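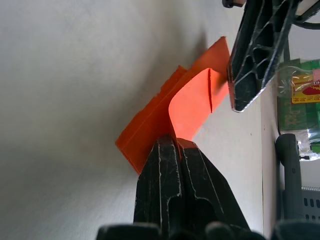

How long should a subtitle stay on the screen?

Long enough for a viewer to read it once at a normal pace, with a short moment left to look back at the actors' faces. In this course the upper limit is seven seconds, even for a full subtitle of two lines.

Subtitling for TV Drama, Gollton Evening Program
Notes for Unit 2: Line Breaks and Timing
Revised 2020-05-18

Working file

We use the drama Jostora for all exercises. The English file for the whole series has 2642 subtitles, and you will work on a small part of it in the editor, Shim. Save your copy under your own last name before you change anything. The Korean script is in the same folder. Those who don't read Korean can use the word-for-word version next to it.

Timing

Bring the subtitle in when the speaker starts. Take it out when the speaker stops, or slightly later if the text is long. Avoid carrying a subtitle over a cut to a new scene. If two people talk quickly one after the other, put them in the same subtitle with a dash in front of each line.

Korean often leaves the verb to the end of the sentence, so the English may give away a piece of news before the actor gets to it. In such cases split the sentence over two subtitles and hold the key word for the second one — this matters most in confession and courtroom scenes. 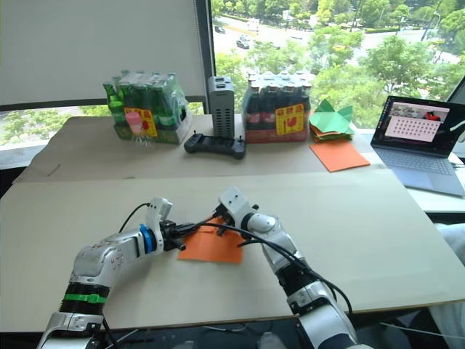 Line breaks should follow the grammar of the sentence. Keep an article with its noun, a first name with a last name, and an adjective with the word it describes. Suppose the text has to mention the square of orange paper lying flat on the cardboard. You can break before "lying" or before "on the cardboard," but "orange" and "paper" stay on the same line. Where two breaks are equally good, choose the one that makes the top line shorter.

Titles and forms of address

Read the Somitz style sheet, section 7, before class. It covers when to keep a Korean title and when to use a name in English. Whichever you pick, stay with it for the whole episode.

Homework

Retime the café scene from episode 2. Add a note of up to 300 words on the places where you cut or reworded a line. Export from Shim as plain text and hand in both files together.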